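Notes, library talk, school-age biographies (20 min)

Open with Hrefna Ragnarsson's swimming book. 80 pages, 70 of them wet. Wait for laugh. If none, move on.

Read the harbor page aloud. Slowly this time.

Point: kids will forgive a champion for losing. They won't forgive a chapter on her discipline.

Compare Unnur Hallgrímsson's Nivutik, the ski one. Grandmother gets all the good lines. Ask who'd rather be the grandmother. (Teachers raise both hands.)

Skip the prize list unless someone asks.

Questions, then coffee.
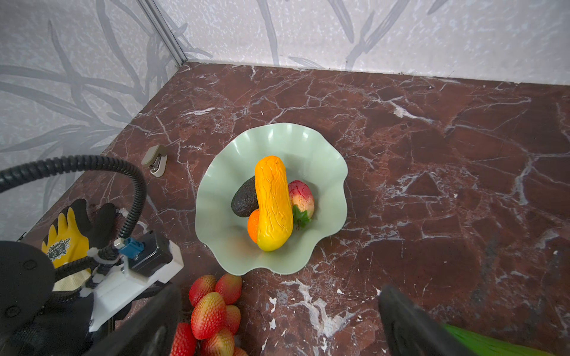 Green bowl, artificial fruit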